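Open House at Druvside: An Afternoon With the Laundry

By the features desk

By two in the afternoon the line at Druvside was out the door and down the steps, and most of us had come to see somebody fold a shirt.

Druvside is the old school building that the Clemosora robotics group took over a few years back. Every August it opens the rooms for a day and lets people wander through. There's a welding arm on the ground floor and a very popular cart that follows you around, but the part I kept going back to was upstairs, where they work on household chores. A bed, a heap of clothes, and people with grippers in their hands. I loved it.

The grippers are the clever bit. You hold one like a tool, squeeze, and the two fingers close. A small camera rides on top and records what the fingers are doing, and those recordings are what a robot will later learn from. The chores get done by a person, at a person's pace, with all the little fumbles left in. The group's goal for its first bedroom set, which it calls Prurine, is 2,000 recordings. On the afternoon I visited, the sheet taped by the door said 1,308.
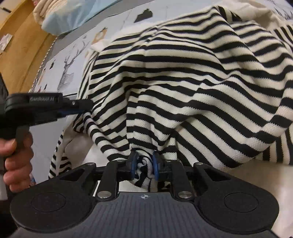
Stripes, I learned, are a favorite up here. A plain white shirt can look like almost nothing to a camera, but on a striped knit every fold bends the lines, so you get a sort of map of where the cloth is going. They're also hard on the eyes after an hour, one of the guides told me, and she had been at it since the doors opened!

What surprised me most was how much thought goes into picking the thing up. I would have grabbed a sleeve and shaken. The people who do this all day look for an edge first, then decide how deep to pinch. Too shallow and the fabric slips away, too deep and you take two layers when you wanted one (or the bedsheet, which got a big laugh from the kids at the front).

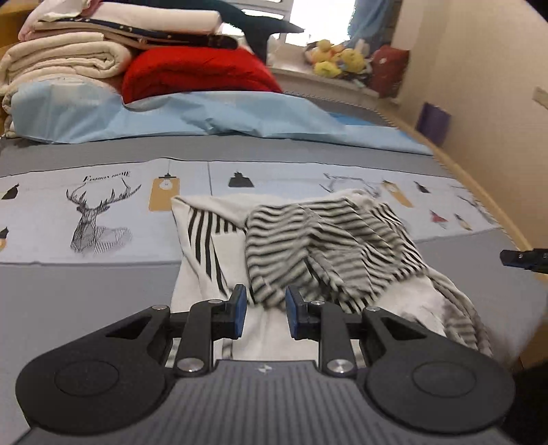
Visitors got a turn too. You signed up at a table on the landing and were given 60 seconds with a practice gripper and a dish towel. I folded mine into something like a burrito. The boy after me got a perfect square on his first try and looked around to make sure his mother had seen it.

I asked why they bother with real bedding and all the clutter of a lived-in room when a bare table would be so much simpler to set up. The answer was that bare tables are exactly what robots have had plenty of. Homes have pillows and patterned covers and blankets in piles, and a machine that has only met a clean table gets lost in all of it.

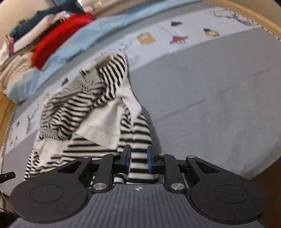 Striped knitwear on the bed, with the gripper's blue-padded fingers open over the cloth.

The last talk of the day was on Zhong, the two-armed robot that will be trained on the Prurine recordings. It stayed parked downstairs, but we saw a clip of it pulling a pillowcase straight, very slowly, and the whole room leaned in. Somebody clapped before it was done. The bedroom team is moving on to socks next, and I plan to be in line for that one.

1,223 shares | 3 comments

Comments

marlowe_k
We went with both kids and the towel table was the best part of the day. Wish the line had moved faster.

stitchandsteam
As someone who knits, I'd like to see them try a chunky cable sweater. Stripes are one thing, stretch is another.

pdx_tinkerer
Does anyone know if the upstairs rooms will be open next year? I only made it to the welding arm.

Related
The Cart That Follows You Home
Inside a Small-Town Repair Night
What a Robot Sees in a Sink Full of Dishes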